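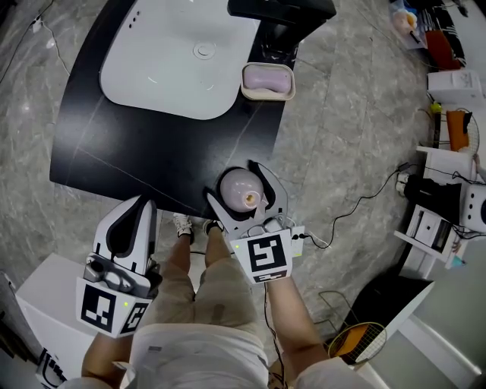 White basin with drain cap, soap dish and cup.

Section 3: Placing and pairing the sensors

Hivora leak kit, hub and puck sensors. Revised April 23, 2020. Replaces the February sheet, throw that one out. Pairing order has changed.

Before you start
Hub should already be plugged in and on your Wi-Fi (Section 2). Light on top steady green. If it's blinking amber go back, don't try pairing yet, it won't take.
Have ready: pucks, the little bag of probe leads, a dry cloth, your phone with the Mikska app signed in.
Main shutoff: know where yours is. Handle turns? Good. If it's stuck, get that sorted first.

3.1 Wake the pucks
1. Pull the plastic tab out of the battery slot. All the way. A torn piece left inside will keep the puck dead.
2. Wait for one beep.
3. No beep: open the back (coin edge works), reseat the battery, plus side up.
4. Repeat for each puck. Do them one at a time and pair each before waking the next. The hub gets confused otherwise and you'll end up with two called Kitchen.

3.2 Pair
1. App, Devices, Add, Puck.
2. Hold the puck within arm's reach of the hub. Same room at least.
3. Press and hold the center button until it blinks blue. Let go.
4. App shows a number. Check it against the sticker on the back of the puck.
5. Name it. Use the spot, not the room. "Under bath sink" beats "Bathroom" at two in the morning.
6. Tap Save. If you close the app before Save you have to do teh whole thing over.

Note: Error 513 means the hub heard the puck but couldn't register it. Unplug hub, count to 13, plug back in, start again from step 1. Still 513 after 3 tries, the puck needs a reset. See 3.6.

3.3 Where they go
Water runs downhill, so go low. Best spots:
Under the kitchen sink, toward the back, near the supply lines.
Behind the toilet, on the side with the valve.
Water heater, in the pan if there is one. Beside the tank if not.
Washer, on the floor behind, between the hoses and the drain.
Dishwasher, use the long probe lead and slide it under the kick plate.
Contacts face down. Two metal dots flat on the floor. Not on carpet, not on a folded towel.

CAUTION: Don't put a puck inside a drain pan that normally holds water. Constant alarm, dead battery.
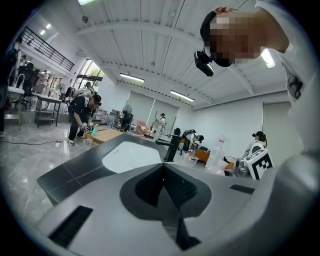 Bathroom vanities take one puck on the cabinet floor, set back against the wall and clear of the trap. Most slow leaks at a vanity start up top though, at the faucet base, and run down the hole in the counter where you can't see them. With a tall spout curving in toward the basin, like the black one in the photo, water that gets in at the base comes out underneath well back from the door. So put the puck below the faucet, not below the drain. Run the probe lead up to the underside of the counter if you want earlier warning. Clip it, no tape. Tape lets go when it gets damp.

CAUTION: Pucks are for floors and cabinet bottoms only. Never inside a basin or on a wet counter.

3.4 Test every one
Yes, every one. Do it now, before things go back in the cabinet.
1. Wet a fingertip. Tap water, no need for more.
2. Bridge the two metal dots on the bottom of the puck.
3. Puck should sound off right away. Phone alert comes a little behind it.
4. Dry the contacts with the cloth. Alarm stops by itself.
5. In the app, mark the test as Test. If you skip this it goes in the log as a real leak and your monthly summary looks alarming.

Puck sounds but no phone alert: notifications are off. Phone settings, Mikska, allow. Also check Do Not Disturb.
Phone alert but no sound: volume is set per puck. Devices, pick the puck, Sound.
Neither: too far from the hub. Move hub closer or add the Hivora repeater (sold separatly).

3.5 Auto shutoff (only if you have the Sperling valve)
Skip if you bought the sensor kit alone.
1. Valve must be installed and powered. Plumber's job unless you're comfortable cutting pipe.
2. App, Devices, Add, Valve. Pairs like a puck, button is on the side.
3. Rules, New rule. When: any puck is wet. Then: close valve.
4. Flow limit. Comes set to 1,435 gallons per day, which suits a big household with a yard. Set it lower if that's not you.
5. Run the rule once. Open a cold tap, trigger a puck with a wet finger, watch the tap slow and stop.
6. Dry the puck. Reopen the valve from the app. It does not reopen on its own, ever.

CAUTION: Fire sprinklers on the same line? Do not install the valve upstream of them. Ask the plumber. Ask again.

Note: Going away, switch to Away mode. Flow limit drops and any long run of water closes the valve. Turn off the ice maker and lawn watering first or you'll get a shutoff while you're gone.

3.6 Reset a puck
1. Battery out.
2. Hold the button down, battery back in, keep holding.
3. Two long beeps. Let go.
4. Remove the old entry in the app, then pair as in 3.2.

3.7 Upkeep
Test whenever you change smoke alarm batteries, easy to remember.
Wipe contacts with a dry cloth. Soap film and dust both cause misses.
Low battery chirp comes with a message in the app. Change it that day.
After any plumbing work, check the pucks got put back. They get kicked aside a lot.

Parts and spare leads: Lellanitz Home Supply carries them, or order through the app under Shop. Have the sticker number handy.

Next: Section 4, sharing alerts with other phones.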